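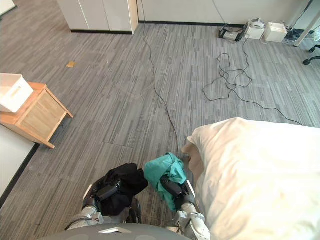

Un vêtement noir et un tissu bleu-vert, à côté du lit.

Accueil – Questions – Entretien du linge – Membres – Connexion

Du noir a déteint sur un tissu turquoise, que faire ?

J'ai lavé ensemble du noir neuf et un tissu turquoise en coton, à 40 degrés, programme normal. Le turquoise est sorti avec des traces grises, surtout le long des coutures. Je l'ai relavé une fois seul, sans résultat visible. Il n'est pas passé au sèche-linge. J'ai du percarbonate sous la main, mais je ne sais pas si la couleur va tenir. Le noir, je compte le garder, donc si vous savez aussi comment l'empêcher de recommencer, je prends.
Posté par Gerkileck – vue 429 fois

3 réponses

Laurențiu Anghel
Tant que ça n'a pas été séché à chaud, il y a de l'espoir. Pour du coton, percarbonate dans l'eau à 40 degrés, une cuillère à soupe pour 5 litres. Faites d'abord un essai sur l'ourlet pendant 15 minutes. Si le turquoise ne bouge pas, trempez le tout deux heures puis relavez seul. Il faut bien dissoudre la poudre avant de mettre le tissu, sinon elle laisse des points clairs. Pas de percarbonate sur la laine ni la soie.
Pour le noir, lavez-le à part et à froid, sur l'envers, jusqu'à ce que l'eau de rinçage reste claire. Chez moi il a fallu quatre lavages pour un jean.

Lamum
Vinaigre blanc. Ça marche toujours.

Hosseinzadeh
Le vinaigre ne m'a rien donné sur une taie d'oreiller en juillet dernier. Les sachets anti-décoloration du supermarché ont mieux marché – mais prenez la version « couleurs », l'autre décolore tout. Et surtout pas de javel.

Dernière mise à jour : juillet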